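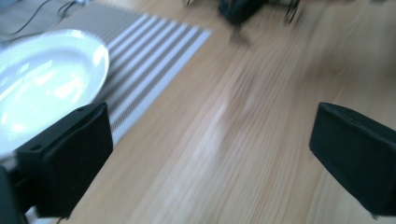 4.2 Placemats and the marking of places

The claim we set out to test is an old one in household advice: that a placemat protects the table. It is repeated in most of the guides we reviewed and is rarely backed by anything more than the say-so of the writer. We were doubtful of it at the start of the Flurnuscombe study and remain doubtful now, though for somewhat different reasons.

Of the 98 households that returned the Andden table diary, 62 reported using placemats for at least one meal a day. When asked why, most gave protection as the first reason. The diaries themselves tell a less tidy story. Many of the same households set hot serving dishes directly on the wood, in the middle of the table, where no mat was ever laid. Glasses stood beside the mat as often as on it. If the mats were there to guard the surface, they guarded the part of it that faced the least danger, namely the part under a dinner plate.

Nautiyal, the earlier survey most often cited in support of the protection account, asked only whether respondents believed their mats prevented damage. It did not ask them to look. A belief of this kind is easy to hold and hard to shake, and we do not think it should be reported as a finding about tables.

A second account holds that the mat marks out a place. Figure 3 shows the sort of arrangement this account has in mind: a white oval plate on a striped placemat, gray-brown and white, with the pale wood of the table left bare beyond the mat's straight edge. The border is plain enough. Whether it means anything to the person who sits down there is another matter, and no figure can settle it. Writers on the home have been quick to speak of "territory" at the table. We saw little in the diaries to support so strong a word. Mats were pushed aside for homework, stacked under mail, and in 4 households left out all week – a habit that makes them hard to read as a signal that a meal is coming.

Figure 3. Oval plate on a striped placemat, wooden tabletop.

We also looked at the fit between plate and mat. The Drovura guidelines advise that the plate should sit fully inside the mat with an even margin on all sides. Only two diarists mentioned margins at all, and both did so to complain that their oval plates took up too much of the mat to leave room for a fork. Oval plates may be a poor test of the rule, which seems to have been written with round ones in mind.

What the diaries do support is a modest point. People who used mats wiped the mats, and people who did not wiped the table. The total effort recorded was much the same in both groups. We would not build a theory on this, and the diary wording in October differed slightly from the spring version, so even the comparison should be treated with care.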